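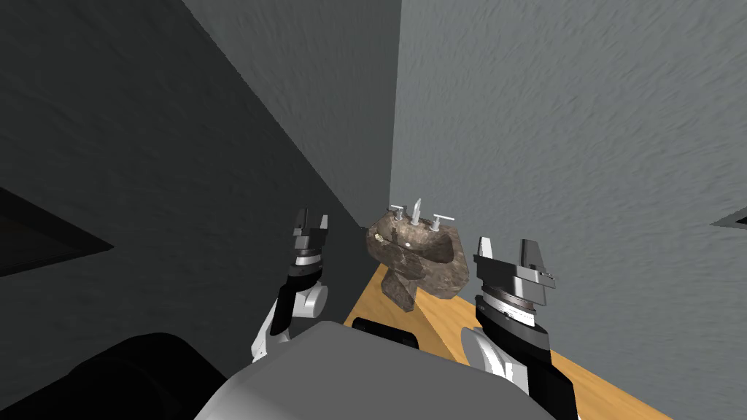

홈 | 최신호 | 지난 호 | 투고 안내 | 검색
인쇄하기 | 이메일로 보내기

28/04/2025
글: Nerkbridge 게임연구실

4. 순서가 열려 있는 구간에서의 길 찾기

4.1 관찰 대상 구간

앞 장에서 정리한 선형 구간과 달리, Jovside의 중반부는 플레이어에게 순서를 맡긴다. 등대를 지나면 항구, 염전, 종탑으로 이어지는 갈림길이 한꺼번에 열리고, 어느 곳을 먼저 가도 이야기는 진행된다. 우리는 이 구간을 처음 플레이했을 때부터 꼭 분석해 보고 싶었다. 개발사 Unik은 세 지역 어디에도 권장 순서를 적어 두지 않았는데, 막상 기록을 펼쳐 보니 플레이어들의 동선에는 놀랄 만큼 뚜렷한 결이 있었다!

분석에는 플레이 기록 177건을 사용하였다. 모두 해당 구간에 처음 들어간 참가자의 기록이며, 공략을 미리 읽은 사람은 모집 단계에서 제외하였다. 기록 정리에는 연구실에서 만든 주석 도구 Obeidat을 썼다. 이 도구는 이동 경로, 지도를 연 시점, 대화 재생 여부를 한 줄의 시간축에 겹쳐 보여 주기 때문에, 망설임이 길어지는 지점을 눈으로 바로 짚어 낼 수 있다(솔직히 이 화면을 보는 일 자체가 이번 연구에서 가장 즐거운 작업이었다).

4.2 첫 번째 선택

갈림길에서 가장 많이 선택된 곳은 항구였다. 등대 계단을 내려오면 카메라가 자연스럽게 바다 쪽을 향하고, 갈매기 소리도 그 방향에서 들린다. 참가자들은 사후 면담에서 "그냥 가까워 보여서"라는 대답을 자주 했지만, 실제 이동 거리는 염전이 더 짧다. 플레이어가 느끼는 거리와 지도상의 거리가 이렇게 벌어진다는 점은 무척 흥미롭다. 소리와 시야가 만들어 내는 인상이 지도 위의 표식보다 먼저 작동한 것으로 보인다.

종탑을 먼저 고른 참가자들은 성격이 조금 달랐다. 이들은 갈림길에 서기 전부터 주변을 오래 둘러보았고, 수집품 도감을 열어 빈칸을 확인한 뒤 움직이는 경우가 많았다. 종탑에는 갈고리 기술이 없으면 올라갈 수 없는 층이 있어서 결국 한 번은 되돌아 나와야 한다. 그런데도 이 집단의 만족도는 낮지 않았다. 막힌 문을 일찍 본 덕분에 나중에 기술을 얻었을 때 "아, 거기!" 하고 떠올리는 순간이 생겼고, 면담에서도 그 순간을 꼽은 사람이 여럿이었다.

염전은 선택이 가장 적었지만 연구자로서는 제일 할 말이 많은 지역이다. 건물도 나무도 드물고 바닥이 넓게 펼쳐져 있어, 플레이어는 몇 걸음만 걸어도 자기가 어디서 왔는지 헷갈려 한다. 그 상태에서 참가자들이 방향을 되찾는 방식이 실로 다양했다. 지도를 반복해서 여는 사람, 벽이 나올 때까지 한 방향으로만 가는 사람, 일부러 적에게 맞아 직전 저장 지점으로 돌아가는 사람까지 있었다.

4.3 표면과 이정표

염전에서의 헤맴을 설명하려면 바닥 표현을 빼놓을 수 없다. 무늬가 고르게 반복되는 면은 가까이에서 볼 때 풍부하게 느껴지지만, 위치를 알려 주는 단서로는 약하다. 결이 아무리 섬세해도 한 지점과 다음 지점이 비슷하면 플레이어의 기억에 걸릴 고리가 없다. 반대로 경계선이 하나만 들어와도 방향 감각은 빠르게 살아난다.

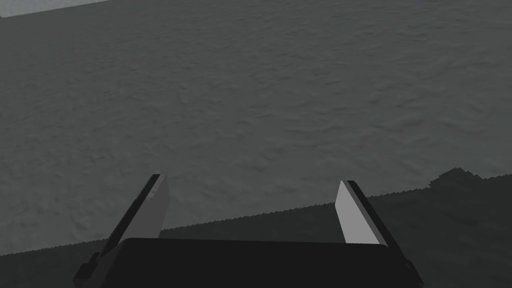 그림 2. 고운 얼룩 질감의 회색 면과 왼쪽 위 모서리의 밝은 띠. 아래쪽은 평행 그리퍼. 렌더링 화면.

Jovside의 염전에서 이런 경계 역할을 하는 것은 물길이다. 물길은 지역을 비스듬히 가로지르며, 어느 쪽으로 따라가더라도 소금 창고나 출구 가운데 하나에 닿는다. 물길을 발견한 참가자는 그 뒤로 지도를 여는 빈도가 눈에 띄게 줄었다. 한 참가자는 물길을 "고속도로"라고 불렀고, 우리도 어느새 연구실에서 같은 말을 쓰고 있다. 개발진이 화살표 하나 세우지 않고 이런 흐름을 만들어 냈다는 점에 박수를 보내고 싶다.

다만 물길을 찾기까지의 편차는 컸다. 입구에서 곧장 오른쪽으로 돈 사람은 금방 만나지만, 왼쪽 언덕에 먼저 오른 사람은 능선에 시야가 가려 물길을 지나치기 쉽다. 언덕 위에는 보물 상자가 있으므로 호기심이 많은 플레이어일수록 손해를 보는 배치이기도 하다. 상자를 연 직후 카메라가 물길 쪽으로 잠시 돌아가 주기만 해도 이 편차는 꽤 줄어들 것으로 예상된다.

4.4 힌트를 요청하는 시점

게임에는 동행 캐릭터에게 말을 걸어 힌트를 듣는 기능이 있다. 177건 가운데 이 기능을 한 번이라도 쓴 기록은 70건이었다. 힌트를 쓰지 않은 쪽이 더 많다는 결과는 예상 밖이었는데, 면담을 들어 보니 기능이 있다는 사실을 잊고 있었다는 대답이 상당했다. 초반 안내에서 한 차례 소개된 뒤로 동행 캐릭터가 힌트 이야기를 다시 꺼내지 않기 때문이다.

힌트를 쓴 기록을 다시 살펴보면 더 재미있는 점이 보인다. 이 중 40건은 이미 정답에 해당하는 장소에 서 있는 상태에서 힌트를 요청하였다. 레버 앞에 서서 레버의 위치를 묻는 식이다. 이들에게 필요했던 것은 장소 정보보다 확신에 가까웠다. 힌트를 들은 뒤 곧바로 조작에 성공한 사례가 많았고, 그중 몇몇은 크게 웃으며 "내가 맞았잖아"라고 말했다. 힌트 문구가 위치만 되풀이하지 말고 플레이어의 현재 행동을 인정해 주는 방향으로 쓰인다면 훨씬 따뜻한 경험이 될 것이다.

힌트를 요청하기까지의 대기 시간도 측정하였다. 같은 방 안에서 새로운 상호작용 없이 머문 시간은 최대 300초였으며, 이 값은 종탑의 톱니바퀴 방에서 나왔다. 해당 참가자는 그동안 톱니바퀴가 맞물리는 소리에 귀를 기울이고 있었다고 한다. 기록만 보았다면 우리는 이 시간을 전부 '막힘'으로 분류했을 것이다. 이 사례를 계기로 주석 항목에 '관찰'을 추가하고 톱니바퀴 방의 모든 기록을 처음부터 다시 분류하였다.

4.5 되돌아가기의 비용

세 지역을 모두 마치면 등대로 돌아와야 한다. 항구와 염전에는 빠른 이동 지점이 있지만 종탑에는 없어서, 종탑을 마지막에 둔 참가자는 긴 내리막을 걸어야 했다. 우리는 이 구간에서 불만이 몰릴 것으로 보았으나 반응은 갈렸다. 해가 지는 연출과 음악이 좋아서 일부러 천천히 걸었다는 참가자가 있었고, 적이 다시 나타나는 것이 성가셨다는 참가자도 있었다. 적의 재등장을 끈 상태로 같은 내리막을 걷게 했을 때 평가가 어떻게 달라지는지는 후속 실험에서 다룬다. 실험용 빌드는 4월에 준비를 마쳤고, 비교 조건과 설문 문항은 5장에 실었다.

인쇄하기 | 이메일로 보내기
이전 절 | 목차 | 다음 절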